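Writing > Public Administration > Recruitment Reform

Last updated: March

On the proposed change to clerical recruitment in Stestcombe

The council at Stestcombe has published its proposals for the recruitment of junior clerical staff. Under the present rules, a share of posts is set aside for applicants from the outlying districts of Tititz and Sondden. The proposals would end that arrangement and fill every post from a single list, ranked by examination result.

I worked in the personnel office for six years and administered the present rules for much of that time. I offer these remarks in a private capacity.

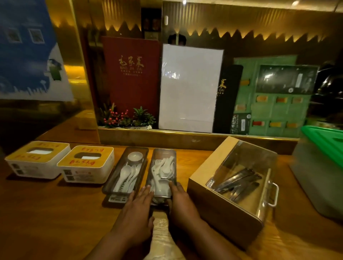
The reserved share was introduced when the two districts had no secondary school and very few of their residents sat the examination at all. Both districts now have schools. In the most recent round, 3000 candidates applied for 288 posts, and 156 of the successful candidates came from outside the town. The council's paper relies heavily on that last figure. It does not state how many of the 156 were appointed through the reserved share and how many would have been appointed in any case. Without that division the figure cannot support the conclusion drawn from it.

The Agyeman report, which the council commissioned and then set aside, proposed a gradual reduction, with a review after each round. Its author considered that the examination itself required attention first. The written paper is still held only in the town, and it begins at nine in the morning. A candidate from Sondden must either travel the night before or miss the opening section. I raised this matter in writing on two occasions and received an acknowledgement on both.
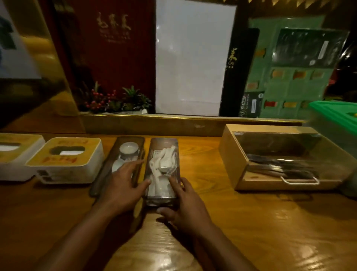
Supporters of the single list argue that it is easier to understand, and I accept that this has value. My former colleague Sota Sekiguchi used to say that a rule should be capable of being explained to an applicant at the counter without reference to a file. The present scheme fails that test. Its categories have been amended so often that two members of staff may read the same form differently. A box of white spoons can be kept in order with one small paper label tucked in among them; the reserved list has a schedule, an annex and a note correcting the annex. Simplification is therefore overdue, but it could be achieved within the existing scheme.

Responses may be submitted in writing to the council offices until the end of the month. I have sent mine, asking for the missing figures and for a second examination hall in Sondden.

6 comments
Shares: 12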